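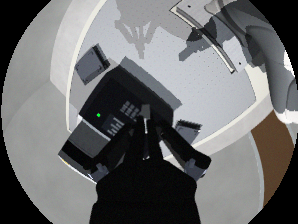
Can a robot take over the chores yet? Ask it to handle one box on one table and it may oblige, but I'd keep the broom.

I say this as a man who has read 40 brochures on the subject and still folds his own shirts. The brochure from Linora promised me my evenings back. My evenings are currently spent reading brochures.

The trouble is how much of a chore is finding things. The sock is under the chair, the lid belongs to a pot you gave away in January, and the dog is asleep on the dustpan. My mother could sort all that out while talking on the phone.

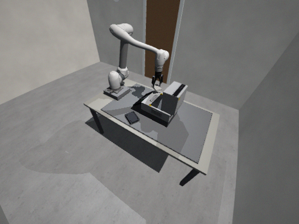
Dasbridge, 22nd April -- Simulated work is where a lot of this gets tried first, and I can see the appeal. There's an arm, a table and an open box with its rear flap up, in a room with one brown door and no one coming through it to ask where the scissors are. I would get a lot done in there too.

Zewditu Woldemariam, who runs the packing floor at Admasu, is kinder about it than I am. She'd take a machine tomorrow if it could cope with a box that arrived crushed on one side. Her crew packed 184 orders the morning I visited, and I saw one woman straighten a flap with her elbow because both hands were full. Try putting that in a brochure.

So buy one for the shop floor if the boxes are all alike and you have patience to spare. For the house, I'd wait. I have shirts to fold, and the dog has moved to the laundry.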